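Old office desktops, and why I still open them up

1 June 2020

I bought another one. It came out of a clearance lot in Stotlow, a pallet of ex-office towers that had been sitting in a shed since the lease ran out, and I paid for two and took the better one home first. The other is still in the boot of the car under a blanket.

These machines don't interest most people. They are heavy and grey and they were never fast. I like them because they were built to be serviced by someone in a hurry, and that means the insides are laid out with some thought. You can get into most of them without a screwdriver. A home computer from the same year will have you hunting under the desk for a tiny screw before you've even got the side off.

I've been fixing up desktops for other people since March. It started with a neighbour's kid who needed something for schoolwork, and then word got around, and now there is usually one on the go. I don't charge for labour. If it needs a part I ask for the cost of the part.

My routine is the same each time. I lay the case on its side, take the panel off and leave it alone for a bit while I have a look. It's tempting to start pulling things, and I've made that mistake. On a machine I did last year I had the cables off the board before I'd noted where they went, and I spent an evening with a torch working out which one was the front panel.

So now I look first. I check for swollen capacitors, for a cooler that has come adrift, for any cable that has been pinched by the side panel. I have a notebook for this, a cheap one with the cover gone, and each computer gets a page.
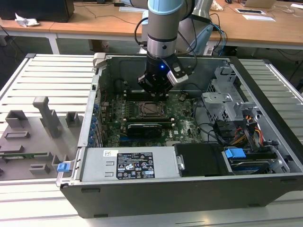
Memory is the first thing I deal with, before the drive and before any cleaning. A stick that has worked a little loose in transit will give you a machine that beeps, or does nothing, and you can waste a whole afternoon blaming the power supply. On a Dell like this one the slots are just above the processor socket, with the graphics card well away on the other side, so you have room to get in. I take every stick out, even if it looks seated, wipe the contacts and put it back with a firm push at both ends. The latches should come up by themselves. If they don't, the stick is in the wrong way round or it's the wrong type, and leaning on it harder will only crack something.

After that I look at the colours. The manufacturers that sold to offices used a bright plastic for the bits you were meant to touch, and on this sort of case it's blue. Blue clips down the side for the expansion slots, a blue tab sticking out of the hard drive caddy. If a part is blue you can usually squeeze it, slide it or lift it. I tell people this when they ask how I know what comes out, and they seem a bit let down that there isn't more to it.

The hard drive goes next. I don't reuse the old ones for anything important. A mechanical drive that spent its working life in an accounts department has done enough. I pull the caddy, take the drive out and put a solid state one in. The smaller drives don't fill the caddy, so you need an adapter bracket. I got a bag of them from Rerberg, the parts place out past the roundabout, and they were fine apart from the screws, which were soft and stripped on the second go. Use the screws you took out of the old drive if they fit.

What to do with the old drive is up to you. I wipe them if they spin up and drill them if they don't. I'd say the same to anyone selling an office machine: take the drive out before it leaves the building. Of the ones I've been given, far too many still had somebody's payroll on them.

Power supplies I leave shut. I'll unplug one and swap the whole unit, and I'll blow the dust out through the grille, but I don't open the box. The capacitors inside can hold a charge after it's unplugged and I don't have the training for it. If the fan is grinding, the supply gets replaced. Do read the label before you order another, and check the plugs as well, as the office models don't always use the standard ones. I ordered the wrong one from Barnby's and had to pay the postage back.

Cables are the dull part. The bundle off the power supply always wants to flop over the board, and the thin data cables go wherever they like. I use hook and loop strips in place of zip ties so the next person can undo them without side cutters near the wiring. I don't try to make it look neat. It needs to be clear of the fans and it needs to not get caught when the panel goes back on.

Then new thermal paste, a small blob in the centre, and the cooler back down evenly, a bit at a time on each corner.

I was asked at the library whether any of this is worth doing when a new laptop can be had on special. It depends what you want it for. With more memory and a decent drive, one of these will do email, documents, video calls and the bank. It won't play new games. It will draw more power than a laptop and it takes up half a desk. On the other hand, when it breaks you can open it.

The second tower from Stotlow will have to wait until I've got some space. I also have a monitor to collect from Aravena Street, which the owner says has a line down one side, and I want to try a different cable on it before I say it's dead. If anyone local has spare keyboards with the older round plug, I could use a couple. Leave a comment and I'll come and get them.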